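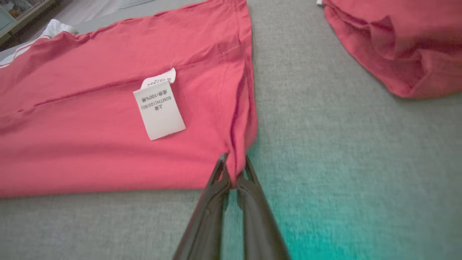

Heather Hinds wrote to me that a care label is the only honest part of a garment, and that I should start this entry with the fiber line and leave the washing symbols for later. Fine, Heather, fiber first!

## Care label

A **care label** is the little strip of fabric sewn into a seam that tells you what your clothes are made of and, if you're lucky, how to wash them. I've been editing the clothing pages of this wiki for ages and I still get excited when I find a good one (my family has stopped asking).

### What's printed on it

On Chinese children's clothes the label can be wonderfully short. The one I'm using has three lines in black on white: 上装, meaning a top, then 60MTH(120/60), and then 成份:100%棉, which is the composition, 100% cotton. That's all three lines, on a coral-red cotton piece. I read 60MTH as an age in months, so a five-year-old, and the 120/60 as height and chest in centimeters. Chinese sizing puts the body measurements right there, and I wish everybody did it, because "size 5" means something different in every store I walk into.

### Where it sits

Mostly in a side seam or at the back of the neck. Sometimes there's a second, smaller tag stitched in at the same spot, tucked behind the big one. Side seams are kinder to itchy kids, though you do have to go digging around for the label when you're sorting laundry.

### Labels and folding

I fold by label, and I know it's odd! Pener, the kidswear shop where I worked one October, taught us to find the label before anything else, lay the piece out, smooth it from the seam outward and only then bring the sides in. Cotton creases if you leave it in a heap, so I do tops first and socks whenever.

### Cutting them out

Please write the size down somewhere before you snip. I keep mine in a notebook, and the Skita hand-me-down swap won't take anything without a size on it (Pomare will, but they pin on a paper one and it always falls off). Cut close to the stitching, never through it, or you'll have a hole in the seam to mend.

### See also

- Hand-me-downs
- Seam allowance
- Bindau folding board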